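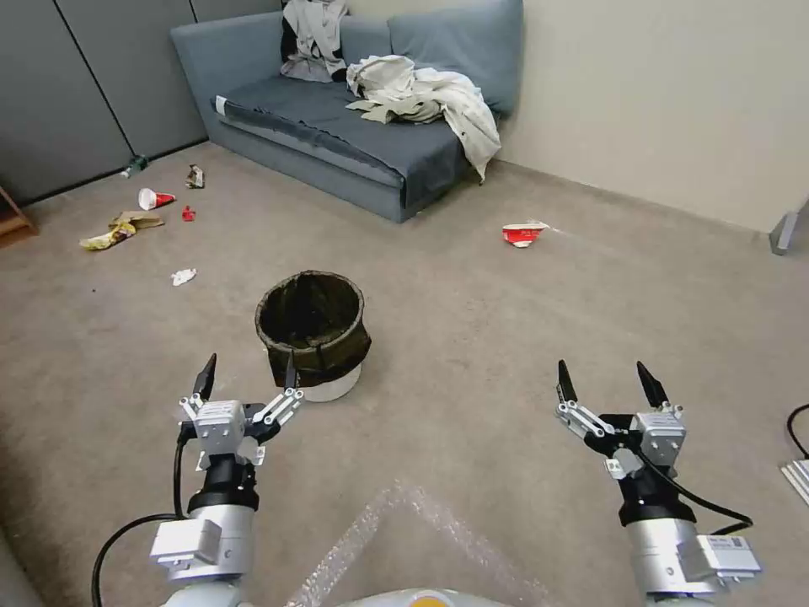 You'll come away wanting a desk there whatever you tell yourself on the train, a reader wrote under my last piece on shared offices, and take a tape measure because they never put the room sizes on the website.

I took the tape measure. I did not come away wanting a desk, though I can see how it happens to people.

Tamayo House open day, Gellach
Posted Sep 14, 2024

Tamayo House used to be the district offices in Gellach, the place you went to argue over a parking permit. Trimero bought it and has spent a long while turning it into what the leaflet calls a working community. What that means in practice is rooms to rent by the month, desks to rent by the day, and a kitchen on each floor. I rent a room over a dry cleaner's at the moment and the lease runs out in January, so I went with a real question in mind: is any of this worth more than I pay now?

The tour started late. We were held in the lobby with coffee while a short film played on a loop, mostly people laughing at laptops. The coffee was good. I mention it first because our guide did too, and came back to it on every floor. Coffee is included. So is "access to the Trimero network", and I asked what I would be getting access to. A newsletter and a breakfast. How often is the breakfast? They are still working that out.

First floor

Day desks, all in one long room facing the old car park. The desks come from Peken and so do the chairs, and the chairs are decent. I sat in one for the whole of the talk on flexible terms and my back had no complaint, which it usually does. The desks are another matter. They are narrow, and set so close that two people with proper-sized screens would be knocking elbows by lunch. I asked whether you could book the same desk each day. You can't, unless you move up to the next plan, and the next plan costs nearly as much as a small room.

The windows on this side don't open. There is fresh air "managed centrally". It was stuffy with the tour group in there, and I would like to see it in July before I believed a word about the system.

Second floor

Private rooms, and the reason I'd come. They were shown with the doors open and we were free to wander. New carpet everywhere, with that smell. I don't mind carpet in an office and it does keep the noise down, but carpet in a corridor that leads straight from a kitchen is a brave choice and I'd like to know who pays when the first bowl of soup goes over. The answer is in the terms, as it happens. You do, if it's traced to you.

Out came the tape. The room sold as "ideal for a team of four" would hold four people if none of them owned a coat. The one sold for two is about the size of what I have now, and I work alone. When I said so, I was told most members find they need less space than they expected. Perhaps. Most people renting out space do say that.

The walls between rooms are thin. I knocked on one and a stranger knocked back, then apologised through it at normal speaking volume. We were promised "acoustic treatment" in the next phase. No date for the next phase.

Money

The price on the poster outside is 78 a week for the smallest room. It sounds fair until you read down the sheet. There is a joining fee. There is a charge of 35 a month for post, whether or not you get any. Meeting rooms are extra beyond the first eight hours, and those hours don't roll over. Parking is extra. Storage is extra. Heating is included, and I give them credit for that, having spent last winter in fingerless gloves.

I asked about notice. The poster says flexible and the sheet says three months. The guide said both were correct.

I also asked how full the building was and got a reply about strong interest. There were names on a few of the doors and most had none. I don't hold that against a new place, but if I'm to pay for a community I'd want to know that there is one. At the moment you would be paying for the hope of it, at the full rate.

What was good

The lift works and is big enough for furniture. The toilets are better than they need to be. There are bike racks under cover, with a tap nearby. The stairwell still has the old green tiles and nobody has painted over them. The light on the east side is lovely in the morning, and if the east rooms were a bit wider I might have had to think harder.

There was a prize draw for a free month, which needed your phone number and your company's turnover. I left mine blank in both places.

Would I go back? For the day desks, possibly, on a winter week when my own heating gives up. For a room, no, not at that price and not on those terms. The next open day is in January, by which time they say the third floor will be finished and the network breakfast will have a timetable. If anyone goes, measure the corner room at the top of the stairs for me. It was locked, and the leaflet says it is the largest.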